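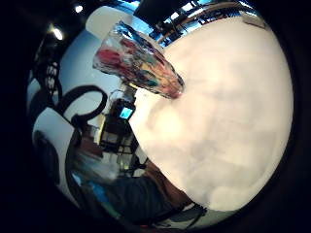
According to one reader of an early draft of the Birthorpe guidelines, the hardest part of teaching a machine by example is deciding what counts as an example at all. The objection is often repeated in writing on demonstration gathering, the practice of recording a person doing a task so that a learning system can later copy it.

In the hand-held method, the person carries a gripper tool fitted with a camera and works with it directly. No robot arm is needed during recording. The camera has a very wide lens, and its round view may take in the ceiling, the walls and the sleeve of the person at work along with the objects being handled. Items close to the lens can fill a large part of the view. Packaged goods in clear plastic are considered difficult material, as the film is glossy and throws back bright highlights.

The Birthorpe collection

The Birthorpe collection was released on March 17, 2020, and holds 2000 demonstrations of everyday handling tasks. It was recorded at 4 sites using tools built by Kodach, with storage and review handled by Leclerc. A further 400 demonstrations were added in June of the same year. Each demonstration begins before the tool reaches the object and ends after it has let go - a rule that was tightened after the first site closed its recordings too early.

Review

Reviewers at Leclerc mark each demonstration as kept, trimmed or rejected. Failed grasps are kept if the person recovers and finishes the task. Of the first deliveries, 76 were rejected, mostly for lost tracking of the tool's position. Blocked views alone are not grounds for rejection.

Use and criticism

Tultex used the collection to train a system for sorting bagged goods. Critics have noted that the sites had similar lighting and furniture, and that a system trained on them may do poorly elsewhere. Others object to the small number of people recorded at each site. The guidelines now ask that tables, lamps and background equipment be moved between sessions, although sites are left to decide how often.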